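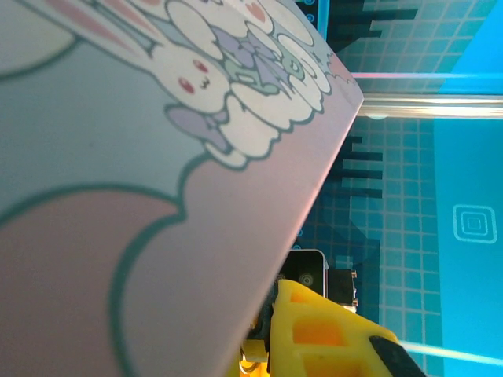
The Bunny Panel

October
By Svend Grímsdóttir

Home | Stories | Poems | Older bits | Write to me

My aunt Dulia left me her button collection, and I want to say straight away that I never asked for it. I'd had my eye on the armchair. But the solicitor read it out in his flat little voice, "and to my nephew, the buttons", and my cousin Morex laughed so hard he had to go and stand in the corridor.

They came by bus, because the post office in Visska wouldn't take the weight. The driver carried them down the steps himself and asked if it was gravel. I said more or less, yes.

So there I was that evening with my tea going cold and buttons all over the kitchen floor (brown ones mostly, coat buttons, the sort you lose and never miss), and I thought, well, I'll sort them by colour and then I'll take them to the charity shop. It was gone 11 when I found the first label. She'd tied it on with cotton, tiny handwriting, very neat. "Ferry, the windy crossing." That was a blue one with a chip in it.

After that I couldn't stop! "Doctor's waiting room, Østergaard." "Wedding, not mine." "Man who sang." There were 199 with labels, and I know because I laid them out in rows along the skirting board and crawled past them like a fool with a pencil behind my ear. Every one of them had come off somebody else. She'd been picking them up her whole life, off pavements and train seats, and I do wonder about one or two of them, whether they'd really fallen.

Three were mine. A duffel coat toggle, "S., cross about the rain". A shirt button, "S., first job". And a small grey one I didn't know at all, and the label just said "S., didn't stay for supper".

I sat with that one for a good while. I could remember the evening if I pushed at it, the hall light, her holding my coat out by the collar, me already talking about the last bus.

I rang Morex in the morning and asked if he wanted to come and look. He said he was busy, and then he said, "Am I in there?"

I told him to bring rolls.

Contact | © Svend Grímsdóttir | Back to top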